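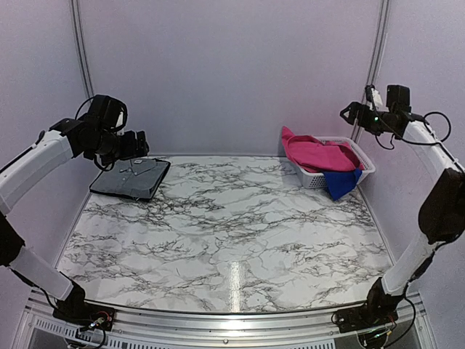 2 min read

Folding shirts and towels on a slick marble-pattern top: what order, and how do I keep edges square?

Posted by stumano_flat

I fold laundry on a hard, glossy surface with a white and gray marble pattern. A typical small load is one dark gray shirt with a collar and buttons, plus a few brightly colored cloths, pink and royal blue, which stay in a white plastic basket at the back right until I get to them.

Two problems:

1. The shirt comes out as a neat rectangle, but the back edge sits higher than the front. If I press it down, it lifts again within a minute.

2. Anything thick slides when I turn the second half over. On a bed or an ironing board this does not happen. The top has no texture at all.

I have been doing the shirt first and parking it at the back left, then pulling from the basket. Is there a reason to reverse that? I would prefer not to cover the surface permanently. Shelf depth is 22 inches, so folded size is not a constraint.

4 comments | Share

Pesemach

The raised edge on a collared shirt is normal. The collar has a stand inside it and the button band is several layers thick, so that end will always be higher than the hem end. Pressing does nothing useful. What you can do:

- Fasten the top button and one in the middle before turning the shirt face down.
- Fold the sleeves flat along the back, not across each other.
- Bring the hem up to just below the collar, not over it.
- If you stack several shirts, alternate the collar ends.

For the sliding, keep one hand flat on the half that is already down and move only the other half. People tend to pull with both hands, and on a polished top the whole piece travels. A thin cotton dish towel under the work also stops it, and you can put it away afterward.

Order: shirt first is fine. Shirts crease faster in a basket than towels do.

11 upvotes | Share
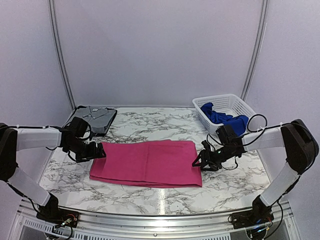
Lecomte disagrees on the order and would do the towels first. A towel needs the full width of the top when it is opened out, and a finished shirt at the back left takes up part of that width. If you brush against the shirt while squaring the towel, you fold the shirt again. Hang the shirt on a chair back, fold all the towels, then do the shirt last with the surface clear.

On the rumpled end: a towel that is uneven at one short side was usually not straight before the first fold. Take both corners of that side, pull outward once, lay it down, then fold. Smoothing it by hand after folding moves the slack into the next layer. If the hems have shrunk more than the body of the towel, no method will give you a square corner and you should stop trying.

7 upvotes | Share

Fuvura

I just roll mine. Takes less time and they fit in the basket.

1 upvote | Share

This thread has been viewed 2,000 times.

We use cookies to remember your settings and measure traffic. Accept | Manage preferences

Related threads

Fitted sheets: tuck the corners or roll them (215 replies)
Plastic basket leaves marks on damp towels
Shirt collar will not lie flat after drying
Best height for a folding table
April thread: storing winter blankets in a small closet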